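Motcombe Yarn Forum > Knitting > Finishing and Blocking

Topic: Blocking a superwash shawl, it grew too much

thilini_s
Member, 74 posts
2021-02-12

Hello everyone. I finished my first big shawl last week, a half circle in Plirnora fingering, superwash merino, color Tunstall Gray. The pattern is a simple one with eyelet rows and a garter border, and my gauge swatch was correct before washing. I soaked it in the sink, pressed it in a towel, and pinned it on the mats. After it dried, the long edge was 164 cm. The pattern says 140.

My question is if I should wash it again and let it dry without pins, or if I have to accept this size. The eyelets look nice, but the garter border became wavy and soft. I used 633 meters of yarn, so I do not want to knit it again.

Thilini Selvanayagam

purlgirl_maine
Member

Did you wash your swatch? Superwash grows when it's wet, everybody learns this with one project. Mine was a cardigan and my sister wears it now as a coat. Wash it again, squeeze it well, and lay it flat with no pins at all. Pat it to the size you want.

thilini_s
Member

No, I did not wash the swatch. I measured it on the needle, I am a little ashamed to write this. I will do it differently the next time.

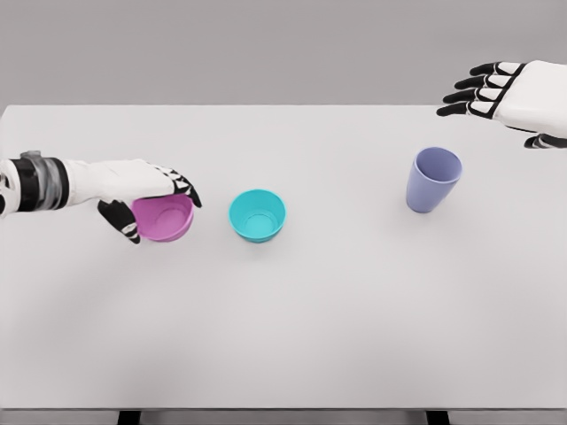
I also forgot to say that I put Mendilix wool wash in the water and left the shawl in it for one hour. The label says fifteen minutes. Could the long soak make it worse? My mother always told me that wool must rest in the water, but she knitted with the yarn of our village and it was certainly not superwash.

old_bobbin
Moderator

The long soak is not your problem. After fifteen minutes the wool has taken all the water it will take. What stretches superwash is the weight of the water when you lift it. Did you lift it out with one hand in the middle? Many people do, and a half circle hangs very badly this way.

I disagree with purlgirl on the drying. Flat and patted is fine for a sweater. A shawl with eyelets will look like a dish rag if you do not pin it. I would put it in the dryer for a short time, low heat, and take it out when it is still damp. Then pin it to 140 and not one centimeter more.

purlgirl_maine
Member

A dryer, for a hand knit shawl?? I would never. One person in my knitting group tried it with a hat and it came out for a doll.

old_bobbin
Moderator

Was the hat superwash? Because if it was ordinary wool, of course it felted. Superwash is treated so it doesn't felt easily, and many yarn labels even permit the dryer. Thilini, please look at your label before you listen to me or to anybody.

thilini_s
Member

The label has the small square with the circle and one dot in it, so I understand that low heat is permitted. But I am afraid. I have the swatch still, so I could try it on the swatch first. Is ten minutes a good time?

old_bobbin
Moderator

Yes, try the swatch first. Put it in a mesh bag with two towels. Check at five minutes and again at ten. Measure it before and after, and write the numbers down, you will forget them.

gauge_liar
Member

I'm with the moderator on the dryer but I don't pin garter borders. Use wires for the straight edge and let the curve lie as it wants. When I pin garter, I get little points everywhere and then I must wash it a third time.

thilini_s
Member

Thank you all. I did the swatch this afternoon. Before the dryer it was 12 cm wide, after ten minutes it was 11 cm, and the stitches look more even than when it came from the needles. So tomorrow the shawl goes in.

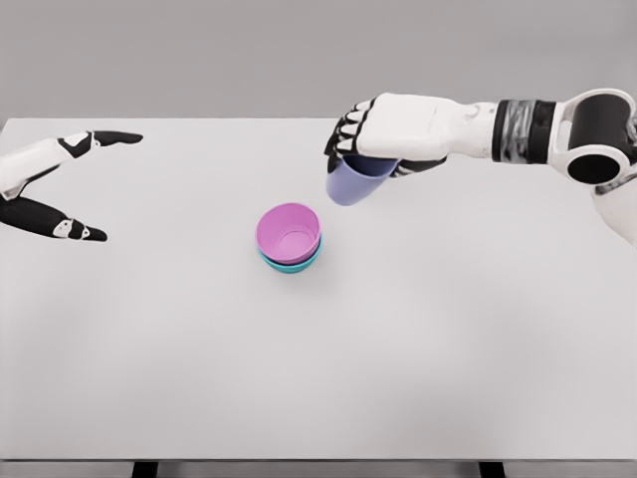 For pinning I want to ask one more thing. I have only 4 blocking wires, and they are short, so for the curve I must do it by hand. My teacher in the evening class said to spread the eyelet rows with the open hand before any pin goes in, fingers and thumb wide apart as the left hand is in the second picture, and to move slowly from the center to the border. With fingertips closed together I always pull one stitch and make a hole. Do you do it also like this, or do you put the pins first and correct after?

purlgirl_maine
Member

Pins first at the two corners and the center, then smooth it with flat hands. But your teacher's way is good for lace. I still don't like the dryer, but the swatch number is hard to argue with.

gauge_liar
Member

Two short wires can overlap if you thread the second one through the last few stitches of the first. That should be enough for your long edge. For the curve I use cotton yarn as a guide line and take it out when everything is dry.

thilini_s
Member

I have cotton yarn, I will try this. I will write the new measurement here when it is dry.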